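Okay, long thread about the robot arm build at the shared shop, because at least three of you have asked and I keep giving half an answer.

Short version of where I am: there's an arm bolted down in our corner of Drudgate (the workshop, for the new people), and there's a simulated copy of the same setup on my laptop at home. Most of the work these days is on the simulated one.

Why simulate at all? Shop hours. I get in there two evenings on a good week, and Ivone Marinho has the bench next to ours booked solid for her loom controller. At home I can run stuff while I make dinner.

Also you can't break anything at home! I drove the real gripper straight down into the bench last August and I still feel sick when I think about the noise it made. Gwenllian Cadwaladr came in from the other room to see if someone was hurt.

Anyway. The job we picked is clearing a table. Pick up the thing, put it where it goes, move on to the next thing. Sounds like a weekend. We are at nine weeks.

Idris Morris built the room in the simulator. Carpet, cabinet, round table, all of it. I said we needed a flat gray plane and a box and he went off and did wood grain with reflections. I complained and then I was kind of thrilled.

The reflections did cause trouble, mind you. The first version of our object finder liked the shiny patches on the table more than it liked the objects. It wanted to pick up glare. I spent two nights on that and the fix was four lines.

The control code is a little package we call Clumano. It's "clumsy" plus "mano" and yes, I know. Hywel Griffiths named it after watching me debug for an hour and it stuck.

Clumano does the boring middle part. It gets a target, plans a way over there, opens the fingers, goes down, closes, comes back up. Each of those is its own step with its own way to fail, and I log every failure with a dumb short name so I can search for it later.

Favorite names so far: "hugged nothing," "brave elbow," "basket hat." I'll let you work out the last one.

The basket is where all my time goes. A fruit on open wood is easy, you can come at it from wherever you like. A fruit down inside a basket has walls all around it, and the fingers have to get in between those walls and the fruit with some room left to open.

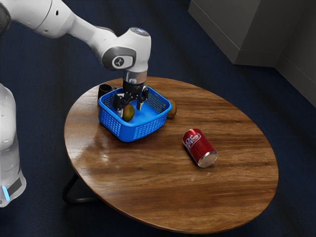
Fingers down in the blue basket, greenish-yellow fruit right under them. Can's on its side out in the open, kiwi-ish one is tucked in behind the rim.

The spot that fruit is in is the mean one, up against the wall near the front left. If the fingers close along the wrong direction, one of them needs to be where the plastic is. So the planner has to turn the wrist first and then go down, and for the longest time mine did both at once because I thought it looked smoother.

It did look smoother. It also clipped the rim all the time. Turn, stop, then down. Less pretty, and I've made my peace with it.

Someone is going to ask about the basket mesh so I'll get ahead of it. All those little openings are a pain for collision checking. The physics doesn't use them, it uses plain solid walls and a floor. The holes are only there for the camera to look at.

And the camera does need them, because you can see bits of things through the walls. The mug standing behind the basket confused my finder for days. It kept deciding there was something dark inside the basket.

Sosina Gebretsadik was the one who spotted that. She doesn't even work on robots, she does furniture, she was waiting for glue to set and looking over my shoulder. "Isn't it just seeing the cup?" Yes. Yes it was.

So now I shuffle the layouts. Every run puts the objects in new spots, sometimes in the basket, sometimes behind it, sometimes tipped over. I left it going over a few nights and ended up with nearly 2,000 runs, and I've been reading through the failures with my coffee like it's the newspaper.

Cans on their side are the other headache. Grab one a little off center and it wants to roll. In sim I can turn the friction up until it behaves, and I did that for a while, and then I felt guilty and put it back.

A few replies asked about the grippy pads on the real fingers. They're scraps of rubber mat, cut with scissors, stuck on with double-sided tape. I've replaced them three times. If you have a better idea please tell me, I'm tired of scraping off tape.

Things I'd do differently if I started over: write the logging first. Use one unit for length everywhere (I had a file in inches, don't ask). Put the emergency stop on the side of the bench where I stand and not on the side where Hywel stands.

Next up is getting the turn-stop-down thing onto the real arm. Idris wants to go full speed. I want to go very, very slowly with my hand on the button. Gwenllian has voted for slowly, and she's in charge of the keys, so slowly it is.

I'll put the failure log up once I've cleaned out the swearing. If you're local and want to come poke at it, message me and I'll tell you which evening I'm in. Bring a basket if you have a weird one – I want to try some different wall heights.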